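Gresix Open Day, 30 September 2022

I have been to enough open days to know that the coach park tells you most of what you need. At Gresix there was one coach, a row of hired cones and a banner reading "Baskets for Life". I had signed up because a reader wrote to ask whether the storage baskets now sold everywhere are as hard-wearing as the makers say. I still can't tell her, but I did get a free pen.

The firm took over the old Craddock works five years ago and makes woven storage for kitchens, bathrooms and shops. Our guide was Noemi Begay, who runs the finishing side and was good company throughout, even when I was being a nuisance. She started us in the yarn store, where the strand comes in on reels. It is plastic, and to her credit she said so straight away. The brochure prefers "nature-inspired fibre", a phrase I asked her to explain and which she declined to defend.

From there we went up to the weaving floor. A panel on the stairs claims that 2,069 baskets leave the building each week. I asked whether that meant finished goods or everything that comes off the line, rejects included. It was everything. A second panel, one landing up, says each basket is "woven by hand", and this is partly true. The base and sides are done on a machine called the Jaris, which is loud and quick and not mentioned on any panel I saw. People do the rims. I watched a woman finish one in the time it took me to find my glasses, and I would have happily stayed there for the rest of the visit, but we were moved along for the film.

The film was eleven minutes too long. There was a sunset in it.

The testing room was the part I had come for. Baskets are loaded with weights, lifted by the rim and put down again, over and over. The sheet on the wall gave a result of 1,017 lifts for the medium size. I asked what happened on the next one. Noemi said the test had been stopped there, so the basket hadn't failed, which is a fair answer but leaves you wondering who chose the number. Nor do they test in sunlight. I have two plastic-weave planters at home that went brittle after a couple of summers by a south-facing window, and I'd have thought this was the first thing to look into. It is "under review" until November.
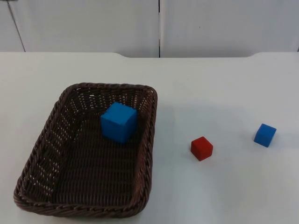 My other quarrel is with the shape. Sloping sides look smart and let the baskets stack for the lorry, but on a shelf they waste space at the bottom, and two of them side by side leave a gap that fills with fluff. Open weave has its own trouble. Pens go through it, and so do hairgrips, and crumbs get into the lattice and need a brush. Noemi suggested a liner. Liners are sold separately.

Lunch was a cheese roll in the canteen. The shop afterwards had the Stirnano range at open-day prices, which were the same as the prices in my local garden centre. I bought a small one anyway to leave on the windowsill and see how it gets on.

Worth going for the rim weavers. Skip the film if they let you, and take the stairs slowly, as the handrail stops before the steps do. Parking is free.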